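Subject: Re: [softies] terry cloth for ears and snouts, which side out?

Hello all,

On Wednesday the member from Gekmont wrote:

> I have bought a piece of cotton terry from the Hájek outlet, 82 cm
> wide, and I want to use it for the soft parts of a plush animal with
> long fur. Two questions. Does one cut terry with the loops outside,
> or is it better to shear them down first? And how do you make a
> rolled edge that stays rolled after washing? Mine opens like a
> cabbage after the first time.
>
> Also, if somebody has washed long white fur together with gray terry,
> please tell me whether the gray goes into the white.

I will try to answer in the order of the questions, and I ask you to excuse my English where it is not so good.

First, the loops. I always leave them outside and I do not shear them. Sheared terry looks like old velvet and it shows every stitch. With the loops left whole, a small mistake in the seam disappears in the fabric. The price for this is that you must cut from the back side, one layer at a time, with small sharp scissors. If you cut two layers together, the loops push the upper layer away and you have one part bigger than the other. I have spoiled a good piece from Berken in this manner, and it was not a cheap one.

For the seam allowance I take 15 mm, which is more than most patterns give. Terry loses threads at the cut edge until it is closed. You can trim the allowance afterwards, but you cannot put it back.

Now the rolled edge. Your cabbage comes, I think, from cutting the strip along the straight grain. Please cut it on the bias. Fold it around a thin core of wadding, pin it every two fingers or so, and sew it down by hand with a ladder stitch from the inner side. I tried once to do it by machine and the foot pressed the loops flat in a line which I could not brush up again. The wadding should be firm but not hard. When it is too hard the roll makes corners in the curve, and when it is too soft it opens, as yours did.

One more point about the curve. Begin to pin in the middle of the top and go down on both sides. If you begin at one end, all the extra fabric arrives at the other end, and there you will have a fold that you did not want.

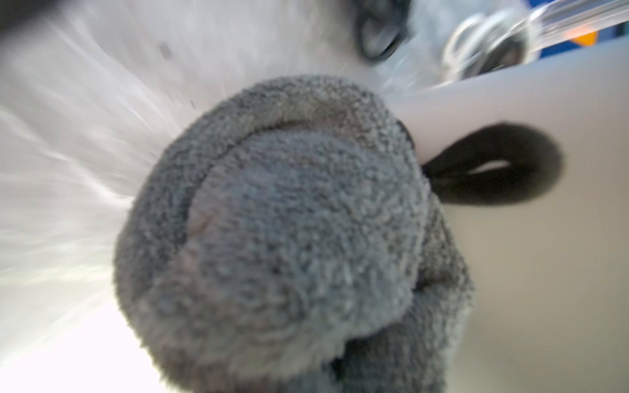 Gray terry with a rolled edge, white fur behind it.

I like such a thick lip with a flatter part inside it, and I would not stuff the inner part as full as the roll. Some folds lower down do not disturb me either. In terry they look soft, but in a smooth cotton I would unpick them.

About the fur: before you sew, comb all the long hairs away from the seam line and hold them down with paper tape. Do not use the strong brown tape, it takes hairs with it. After sewing, pull out the trapped hairs with a blunt needle, going from the seam outward. It is slow work, but the fur then falls over the join and you do not see where the terry begins.

About washing: I cannot promise anything for your Hájek piece, as I have not used this one. My advice is to wash the terry alone two times before cutting, the first time with a white rag in the same water. If the rag stays white, you can go on. If it becomes gray, wash again and take a new rag. The terry will also shrink, mine up to 5 cm in the length of a meter, and it is much better that it does so before you cut.

The finished animal I wash by hand in lukewarm water, with a little wool soap. I press it in a towel and never wring it. Then it lies flat, turned over every few hours. The fur I comb when it is almost dry.

A last question from my side to the list. The Gustura wadding which I always bought in the 500 g bag is sold out in the shop here since October. Does somebody know another one that does not make lumps? I need it for the rolls mostly, so it must be possible to pull it into long thin pieces. The small bag from Berken I know already and I do not like it.

With kind greetings to everybody, and good luck with the second try. Please write how it went with the rag.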